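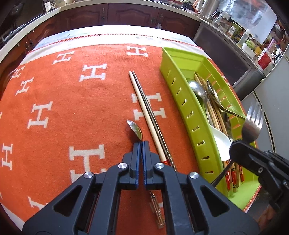

Week 6. Care and adjustment of the two-finger hand-held gripper

Course: Practical Handling Machines, Tridstead
Notes by Jae-in Cheon

Please read these notes before you come to the bench. In the lecture I will go fast through the first part, and in the practical session I will suppose that you know the names of the parts. Bring your tool card from Week 4. If you lost it, ask me at the start and not in the middle.

1. Names of the parts

We use the same words as in the Odden workbook, with one exception, which I mention below.

Finger: the upright part that closes on the object. There are two, left and right, seen from the side of the operator.
Pad: the soft strip on the inner face of the finger. On our grippers it is blue.
Arm: the wide part that carries the finger and moves it. The triangular openings in the arms are good places to look through with a lamp when you search for crumbs or broken pieces of pad.
Joint: every place where an arm can turn. The workbook says "pivot" and I say "joint". In the test both words are accepted.
Body: everything behind the arms, with the handle and the trigger.

On the kitchen table you see the round silver heads at the joints of the nearer gripper, two on each side. Learn to find them without looking for a long time. Most of the work today happens at these places.

2. Why we practice with cutlery

Many students ask for cubes and blocks. A block is kind to a badly adjusted gripper. It has flat sides, it stands still, and if one finger arrives a little earlier, the block only moves a little and you do not notice the mistake. A spoon is less kind. The handle is narrow and curved, and the bowl is heavier than the rest, so the spoon wants to turn between the pads. When a student says to me "my gripper is fine", I give him a spoon.

Look again at the spoon between the blue pads. The bowl stands above the fingertips and the end of the handle comes out again below the fingers. With a hold like this, you have to think about both ends. The bowl can touch the wall of the basket while you are only watching the handle, or the reverse.

Forks are a little easier at the handle and more difficult at the head, where a tine can go into a slot of the basket. If this happens, open the fingers fully and lift the fork out by hand. Do not pull with the gripper. A finger that is pulled to the side takes play in the joint very quickly, and then you must do all of section 4 from the beginning.

3. Daily check, before any work

Do the steps in the order written here.

Step 1. Put the gripper on the bench with the trigger free. If your gripper has a battery, take the battery out.

Step 2. Wipe the two pads with a cloth that is a little damp. Use water only. Alcohol makes the pad hard at the surface, and a hard pad slides on metal. In October we lost a full box of pads in this way, so I am strict about it now.

Step 3. Look along each pad from the tip. The edge must be straight. If the corner is lifted from the finger, mark it on your card and go to section 5.

Step 4. Close the fingers slowly and look at the gap against a white paper. The light must disappear at the tip and at the root in the same moment. If the tips touch first and there is still light at the root, the arms are too tight. If the root touches first, write "open tip" on your card.

Step 5. Hold one finger between your own two fingers and move it gently to the front and to the back. A very small movement is normal. If you hear a click, it is not normal.

Step 6. Open the fingers fully and measure the distance between the tips with the caliper. Write down the number also when it is good. A number that changes slowly from week to week says more than one bad number.

4. Adjusting the joints

This part takes patience. Students who are good with tools often turn too much, and then they spend the rest of the session looking for the place where they started.

4.1 Mark first. Before you turn any screw, make a thin line with the pencil across the head of the screw and the arm. You can then always come back.

4.2 Work in pairs. If you turn the front joint on the left, turn the front joint on the right by the same amount before you test again. If only one side is changed, the fingers meet out of the center, and the object will be pushed to one side each time you close.

4.3 Small turns. Never more than 90 degrees in one correction. Usually you will need much less. After each correction, close and open the fingers slowly five times and repeat Step 4 and Step 5 from the daily check.

4.4 The drop test. With the trigger released, the fingers should go back to open without help. If they stop on the way, the joints are too tight, even if everything looks beautiful at the bench. Loosen both sides a little and try again.

4.5 Oil. One small drop on each joint, put with the needle and not with the spray. Remove what is left with paper. Oil on a pad can not be cleaned away completely. Change the pad.

We service the joints after every 2000 closings. The Potow counter on the bench grippers shows the number in its small window. If the counter does not work, use the paper table which hangs at the Pasaribu bench, and please write in it at the end of your session, also when you are in a hurry for the bus.

5. Changing a pad

You need: the plastic scraper, a new pad, the cleaning cloth, the cutting guide, and one clothespin or soft clamp.

Open the fingers fully. Put the scraper under the lower edge of the pad and push upward, slowly, so that the glue comes away together with the pad. Do not use a knife. A scratch in the finger will be felt through the new pad, and the pad will wear along this line.

Clean the finger and wait until it is fully dry. Cut the new pad in the guide. For the bench grippers the length is 18 mm and the new pad must stay 2 mm below the tip of the finger. If it goes over the tip, it catches on the table when you pick up flat things.

Start pressing at the root and continue to the tip, so that no air stays inside. Put the soft clamp on it and leave it until the end of the session. Always change the left and right pads together. One old pad and one new pad have a different thickness, and you will see the difference immediately in Step 4.

6. Test on the table with loose utensils

When the gripper passes the bench checks, we go to the table. Put a towel under the utensils. A towel lets the fingertips go a little lower than the object without hitting the hard table, but it also makes folds, and a fold is very easily picked up with the spoon. Pull the towel flat before every round.

The practice is done in four parts, and I want you to keep the order.

a) One spoon, lying alone. Pick it at the handle, lift it one hand high, wait, put it back. If it turns between the pads, look at the pads first and at the joints after.

b) One fork, lying alone. The same exercise, then place it in the basket with the handle down.

c) One chopstick. A thin stick shows directly if the tips do not meet. Approach with the fingers across the stick, not along it. If the stick rolls away from the first finger, the two fingers do not arrive together, and you should return to 4.2.

d) Crossed utensils. Make a small pile where one piece lies over another. Decide which piece is on top before you move. Say it loudly to your partner. Then take only this piece.

Part d) is where most mistakes are made. With crossed chopsticks, choose the place for the fingers far from the crossing, because close to it the second stick comes also between the tips. With metal pieces, be careful with handles that have a twisted pattern. The pad touches only the high parts of the twist, so the hold is weaker than you feel in the trigger. Take such a piece on its smooth part if you can reach it.

When two grippers work at the same table, one person leads and the other waits. Agree on this before you start. The waiting gripper stays low and still beside the pile, with its fingers closed. Arms which touch each other during the closing are the most common reason for bent joints in my repair box.
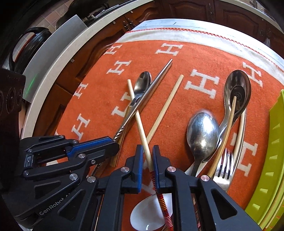
7. Finding the fault

Use this list when something is wrong and you do not know where to begin. Read from the top.

The object slides down slowly. Clean the pads. If it continues, change the pads.

The object turns around the pads. You hold it too far from its balance point, or one pad is lifted at the corner. Check the hold first, because it costs nothing.

The object jumps to one side in the moment of closing. The fingers do not meet in the center. Go to 4.2.

The fingers close well with empty tips but open at the tip with an object. There is play in the joints. Go to Step 5 of the daily check, find the side with the click and tighten the pair.

The trigger feels heavy. Look for crumbs or towel threads in the joints before you use oil. Oil and threads together make a kind of paste which takes a long time to remove.

The fingers come back only half of the way. Too tight, see 4.4.

8. What to hand in

One page for each pair of students. Write the opening distance before and after your adjustment, the joints you turned and in which direction, and one sentence about each of the parts a) to d) in section 6. If a part failed, describe what you saw and what you checked after it. I give full points for a failed part with a clear description, and I take points away for "worked OK".

Pages can be put in the tray next to the Pasaribu bench until Sunday evening. The room is open, but the cabinet with the oil and the scrapers is locked on this day, so finish your adjustments before.

For next week, read the Odden chapter about cables and strain relief. You may skip the part about welding.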